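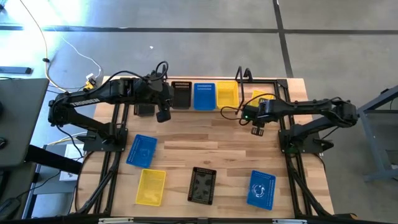

Dicas rápidas pra quem divide a bancada com braço robô — anotadas na correria, desculpem a bagunça.

Cestos: uma cor pra cada coisa e nunca mudar. Aqui na Sornik preto é peça pra conferir, azul vai pra montagem, amarelo é devolução. Cola a legenda na parede, senão o turno da tarde inventa outra.

Cesto vazio volta pro lugar antes do café. Sem excessão.

Cabo: prender com velcro, nada de fita adesiva, deixa cola e depois gruda pó. Folga na altura do cotovelo do braço.

Tampo de madeira: pano úmido, sabão neutro, secar logo. Óleo mineral em julho e de novo no fim do ano.
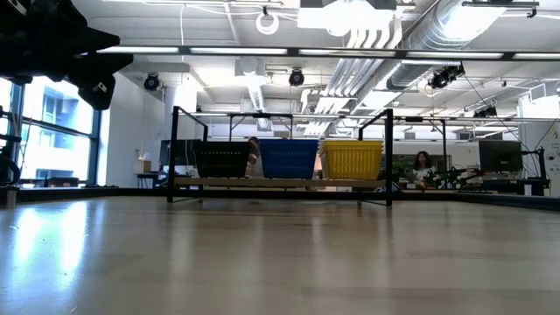

Prateleira na altura do peito, pra ninguém ficar abaixando. Antes a gente separava 494 peças por turno na mão, punho doendo. Agora a dor é outra: ficar parado olhando. Então rodízio — 13 minutos de conferência, troca de posto, levanta, anda um pouco.

Quem sabia separar de olho continua fazendo falta, viu. Chama essa pessoa pra revisar a rotina nova, e paga as horas de treinamento. Na Korkisa não pagaram e seis pediram pra sair.

Ah, e botão de parada sempre livre, nada de caneca na frente. Testar todo começo de turno e anota no cadermo.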